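The Class That Wants a Robot to Write Its Name
At a community college in Nundby, a semester of work comes down to a marker, a whiteboard and a lot of patience. 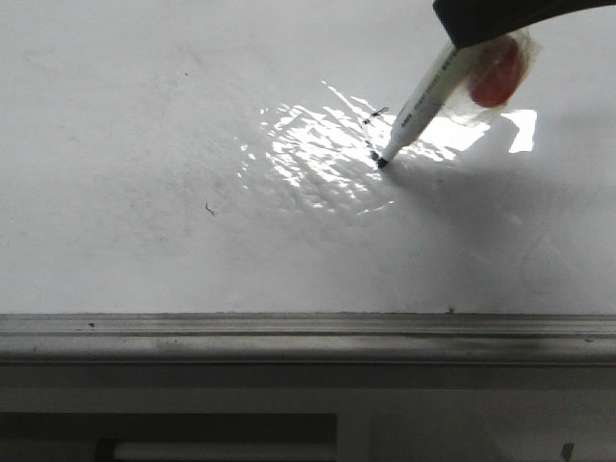
Eighty-one pages of homework for one word

The word is "Muteo." It is the name the students gave their project in the first week, and by the end of the semester a robot arm is supposed to write it on a whiteboard, in letters a stranger could read from the back of the room. When I visited in March, the arm had gotten as far as a short black squiggle with a couple of loops in it. One student told me it was an M. Another thought it might be the start of the "u." I wrote down "squiggle" and moved on.

I should say where I stand. I have sat through plenty of school robot demos, and I've come to distrust the whole form. A machine does something a kindergartner can do, a parent claps, and the press release talks about the workforce of tomorrow. So when Rozália Bakos, who runs the course, invited me to spend an afternoon with her section, I told her I would come if I could watch the regular work and skip the final show. She said the regular work was mostly waiting. She was right about that.

The course handout runs 81 pages, and a good third of it deals with the marker. How hard to press. What angle to hold. How to tell whether the tip is touching the board or hanging a hair above it. The students had settled on a slant of about forty-five degrees, which they argued for at length and which looks a lot like how anyone holds a marker. The grip was less elegant. There was a crumpled wad of clear plastic around the upper part of the barrel, with something bright red showing through it, and I have seen neater work on a leaking garden hose.

I asked Bakos if the plastic bothered her.

"It bothers me less than a student who spends five weeks designing a perfect holder and never draws a line," she said. "We had one of those. He got a very nice holder."

What the money bought

The college pays for the lab out of a grant that also covers a welding booth and some new chairs. The robotics share came with a set of lessons from a company called Polik, and the students use almost none of them. Bakos calls the Polik lessons "fine." The students call them other things. The lessons promise that a beginner can have a robot writing in a single afternoon, and I suppose that's true if you let Polik supply the motions and all you do is press start.

The Muteo group decided to collect their own. They steer the arm through a stroke by hand controls, save what it did, wipe the board and go again. Their goal for the semester is 1,000 saved strokes. They had 646 when I was there. Of those, they had thrown nothing out, and this led to the only real argument of the afternoon.

Tsutomu Uchida, a second-year student with a job at a tire shop in the mornings, wanted to go back through the pile and cut every stroke where the pressure was off. His partners wanted to keep going and hit the number. I sided with Uchida, silently, and then less silently when he asked me.

"If I teach it bad handwriting 646 times, it's going to have bad handwriting," he said. "I don't need a computer to tell me that."

The counterargument was that the grading sheet says 1,000, and it does. I read it. There is a line for the number of strokes and no line for whether any of them are good. Bakos admitted this when I brought it up. She said she'd change it for the fall section and that the current students would have to live with the sheet they were handed. I thought that was a poor answer, and I told her so, and she shrugged and went to help someone with a cable.

The board itself

Something the handout barely mentions is the board. It is an old one. The ghosts of past lessons are all over it in gray smears, the metal tray below is grimy, and the light throws a big patch of glare right where the marker was working. Any of that could confuse a system that has to look at the board and decide where the ink is. Is the gray smear a line? Is the glare a blank spot? A person knows without thinking. I'm not convinced the students' software ever will, and I'm not convinced they have tested it.

They say they'll get to it. Uchida has proposed swapping in a cleaner board, and one of his partners thinks that would be cheating. I found this the most interesting question of the day, and it got maybe two minutes before somebody needed to leave for work.

Does it teach anything?

Bakos thinks so. Her case is that students who go through this come out hard to fool. They've seen how much labor sits behind one shaky line, and when a vendor shows them a slick video they ask how many tries it took. Last year's group, which called its project Liao, got to 700 strokes and a fairly good capital L. Two of them now fix packing equipment for a living, and she credits the course. I'd credit the two of them, and maybe the welding booth.

Still, I stayed an hour longer than I had planned. Uchida was at the controls near the end, bringing the tip down, muttering at it, lifting, trying again. He saved one stroke in the time I was standing there and told me he would probably want to delete it.

The final showing is at 6 p.m. in the same room. Parking is behind the gym.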